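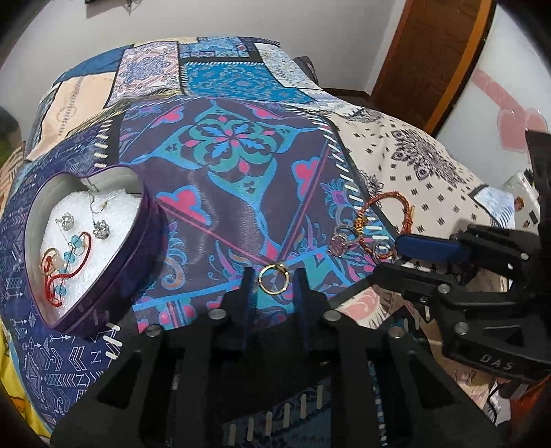 Small-items task, jewellery set, on a patterned quilt. A thin gold ring lies just past the fingertips of the nearer gripper.

Fri 22 May
Guilan Jin

Stullano small-items collection: frequently asked questions

These answers apply to operators and reviewers working on the current release. Operators working from the February task sheet should replace it, as the rules on resets and failed grasps have changed.

What is being collected?

Two-handed demonstrations of picking up, moving and putting away small household objects. An operator holds one gripper in each hand and does the task directly. The recordings are used to train a manipulation policy, which learns a mapping from camera views and finger opening to motion. There is no robot arm at the collection site.

What counts as one episode?

One continuous recording, from both grippers at rest to both grippers at rest again, with one task instruction attached. The jewellery instruction reads: "Put the jewellery in the heart-shaped tin." Setting out the objects is done before recording begins and is never part of the episode.

How large is the current release?

The release holds 1,876 accepted episodes. Of these, 498 use the jewellery set. A further 177 were rejected at review and are stored separately with their rejection codes. Rejected episodes are not deleted, as they are used to check the automatic filters.

Why use beds, and why patterned covers?

A policy trained only on plain tabletops tends to rely on the contrast between object and background. Printed fabric removes much of that contrast. A thin ring on a busy print has to be located by its shape and highlights, and the same print contains loops and dots that resemble objects. Soft surfaces also deform under the fingers, so grasp height can't be treated as a constant.

Operators should not swap a patterned cover for a plain one to make the task easier. Record the surface type in the session form as "soft, patterned".

Should the area around the work surface be cleared?

Clear only what would obstruct the operator's arms or pose a trip hazard. Clothing, curtains, boxes and wall fittings may remain. Remove documents showing names or addresses, along with family photographs and medication.

How should the objects be laid out?

Scatter them by hand within comfortable reach and vary the layout between episodes. Objects may lie on their sides, straddle a seam or rest inside one another's outline. Don't arrange them in rows. If some pieces are already in the container when recording begins, enter "partial start" on the form. Partial starts are valid and are labelled separately in Grostley.

Does the left or right gripper have to do a particular job?

No. Operators choose whichever hand is natural for the object. Both grippers must stay switched on and recording throughout, including any period when one is idle. An idle gripper should be held still over the work surface where practicable, without resting on an object.

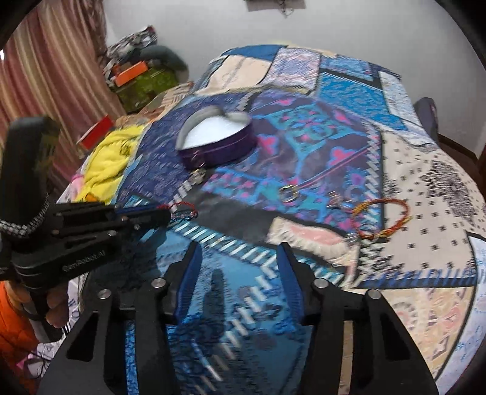
Thin red bracelet at the jaw tips of the left-hand gripper, seen from the other gripper's camera.

Is it a fault if one gripper appears in the other's view?

No. Cross-view is expected in two-handed work and is useful for checking alignment between the streams. The operator's hand and sleeve will often be visible as well. Reviewers should reject an episode for occlusion only when the object being grasped can't be located in either view for more than eight consecutive seconds.

What is the recommended grasp for a ring?

Approach with the fingers open and straddle the band, then lower until the tips touch the fabric. Close slowly. If the cover bunches between the pads, open, lift clear and try again. Pressing harder generally traps more fabric and produces a false grasp, in which the finger opening matches a ring but only cloth has been picked up.

And for chains, cords and beaded bracelets?

Take hold near one end or at the thickest point. Lift straight up until the trailing part is off the surface before moving sideways. Lower it into the container in the same manner. A strand left hanging over the rim is marked "incomplete placement" unless it is corrected within the episode.

What if an object is dropped?

Keep recording. A drop followed by a recovery is labelled as one episode with a recovery segment, and these segments are in short supply. If the object leaves the work surface entirely, stop and use code R3. Do not pick it up by hand while recording.

Can the instruction be changed partway through?

No. End the episode, return both grippers to rest and start another. Combined instructions are handled under a separate task sheet, currently in use only at the Namboodiri site.

Do the lids matter?

The container lid stays off for this task. Opening and closing lids is a different skill label. Put the lid out of reach so that it isn't picked up by mistake.

How are episodes labelled?

Upload goes through Nurero, which checks for dropped frames and clock offset between the two grippers. Episodes that pass are sent to Grostley, where a reviewer marks the start of each approach, the grasp, the release and any recovery. Object names come from a fixed list: ring, bracelet, chain, earring, beaded strand, other. Use "other" where the type is uncertain at full resolution. Colour is entered in a separate field and may be left blank.

An upload has stalled. Should it be restarted?

Leave it until the status changes to "timed out", then resubmit from the same device. Restarting early creates a duplicate record that has to be removed by hand. Keep the local copy until Nurero shows the episode as accepted.

Can household items be used without the owner's permission?

No. The consent form covers the room and each group of objects separately. Items of significant monetary or sentimental value should be left out and a substitute from the site kit used.

How are corrections to accepted episodes requested?

Open the episode in Grostley, select "dispute label" and give the time stamp and the proposed value. Disputes are processed in the order received. Changes appear in the next release and are listed in its change log by episode number.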